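April 3, 2026
Natural dye notebook, batch 17 – onion skin on wool, second try with the Guva yarn

Continued from the last page, where I stopped at the mordant. The yarn stayed in the alum bath until this morning. I took out the four skeins and pressed them by hand, I did not wring them. Skein three has a knot near the label tie, so please do not judge the color there.

Weights before dyeing: wool 40 g per skein, dry. Onion skins 34 g for the small pot. Last time I used the same weight of skins but I did not write if it was red or yellow onion, which was my mistake. Now it is yellow only, from the Dronditz sack. The red ones are in the paper bag and wait for batch 18.

Water is 2,000 ml from the tap. Waqas Memon thinks our tap water is too hard and it pulls the yellow to the brown side. He may be right. I want to make one batch with rain water to compare, but the barrel is still not clean after winter, so it will be June probably.

Skins went in cold water, heated slowly, kept under boiling for one hour. Strained through the old cotton cloth. The liquid was dark orange, like strong tea. I put in skeins one and two first and turned them every few minutes. Skein three went in when the first two came out, and it is clearly paler. Skein four I keep without dye for reference. 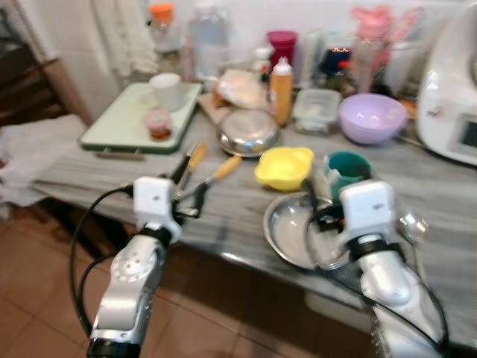 Counter with the tongs, steel bowl and the yellow bowl with spout.

Iron dip: only skein two. I used a very small pinch in warm water and held it in for two minutes. The color changed fast, from gold to something like olive. I like it more than I expected. Jaltorer recipe card says five minutes, but I think at five it would be almost gray, and the wool gets rough from iron.

Drying on the line in the back, not in the sun. Wet colors always look deeper, so I will write the final ones when they are dry.

Problems:
– thermometer and Trevor plate do not agree, the plate shows lower. I followed the thermometer.
– some small pieces of skin passed the cloth and stick in skein one. Use the cloth double next time.
– I forgot to keep a sample of the liquid before the wool went in.

To do: wash test on a short piece of each skein, with the mild soap. Light test in the window, half covered with card. Ask Waqas if he still has the pH strips – mine are old and all show the same green.

Rest of the bath is in the jar with the blue lid, please do not throw away.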